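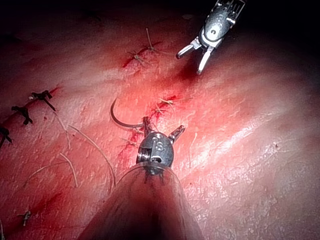
Stitching practice: a needle driver with a curved needle at a synthetic tissue pad. Photo: Clirnex

FOR RELEASE IN DECEMBER

Robots Can Handle a Needle. Your Fitted Sheet Is Safe for Now.

Clirnex publishes second Wu List report on household and shop-floor chores

FLEMIDTON – Clirnex, the independent test shop for working machines, today released its second report on the Wu List, a standing set of chores that most adults can do while thinking about lunch. The short version for busy editors: no, the machines can't run your house yet. They can't run your stockroom either, though they are getting close enough to be in the way.

The report covers 881 attempts at chores ranging from emptying a dishwasher to restocking a shelf of mixed cans. This year, for the first time, it also includes a section on needlework, which drew more interest from visitors than everything else put together.

Needlework went onto the list after a long argument about mending. Sewing on a button and closing a split seam are chores, and old ones. They are also hard to grade, as fabric slides around and one evaluator's "fine" is another's "my mother would unpick that." Clirnex settled on synthetic tissue practice pads of the kind used for surgical training. A pad has cuts in it, a cut is either closed or it isn't, and nobody gets sentimental about a pad the way they do about a cardigan.

Stitching was done with two slender instruments, with a person at the controls for every stitch in the published set. Clirnex would like to be plain on this point. A machine holding a needle under human direction is a very good tool. It is a long way from a machine that notices the hole in your sock, finds thread in the right color and gets on with it. Reporters are welcome to use the photograph and are asked to keep the word "surgeon" out of the headline.

"People see a curved needle and assume the laundry must be solved," said a Clirnex spokesperson. "The laundry is the hard one. We have a towel here that has beaten three different machines and is beginning to look smug."

Other results from the report:

Dishwasher, unloading. Plates went well. Mugs went well if the handles faced the right way, a courtesy few families extend. The best run cleared a full rack, then stopped for 93 seconds in front of a whisk.

Floor sweeping, shop. Good on open concrete and hopeless at the corners, where the dirt is. Evaluators marked it "comparable to a teenager" and were asked to find a more technical phrase. They declined.

Shelf restocking. The strongest result on the list. Cans and boxes were placed neatly and facing front. Bags of rice were placed and then fell over. One machine kept standing the same bag up until its shift was ended by hand.

Fitted sheet, folding. No machine finished. Two of the evaluators couldn't do it either, and this has been noted in the appendix.

Parts sorting, bench. Bolts and washers from a mixed tub went into the correct bins at a pace of about half that of a bored employee. The machine's pace held up after lunch. The employee's didn't.

The shop-floor half of the list was run with help from Jernberg, a maker of shelving and storage fixtures, which supplied the aisles and took back one of them slightly bent. Jernberg had no say in the scoring and has been gracious about the aisle.

Clirnex scores each chore on whether it got done, how long it took, and how much a person had to step in. The last figure is the one the report asks readers to look at first. A demonstration video will tell you that a chore was finished. It tends to be quieter on the subject of who was standing just out of view with a spare towel. Chores done under direct human control, the stitching included, are listed on their own pages and don't count toward the autonomous totals.

"We like these machines," the spokesperson said. "We'd have picked easier work if we didn't. Some of what came through the shop this year was lovely to watch – it's just that none of it could be left alone with a whisk."

The next edition will add packing a lunch, changing a trash bag and untangling a garden hose. Developers who want to enter a machine should apply early and bring their own hose.

The full report, including scoring sheets and the appendix on sheets, is free on request from the Clirnex press desk in Flemidton. Shop visits can be arranged for working press after 2 p.m. Closed-toe shoes are required on account of the cans.

About Clirnex
Clirnex tests machines on ordinary work and publishes the results, including the dull ones. It builds no robots and sells none.

Media contact: Press Desk, Clirnex, Flemidton

###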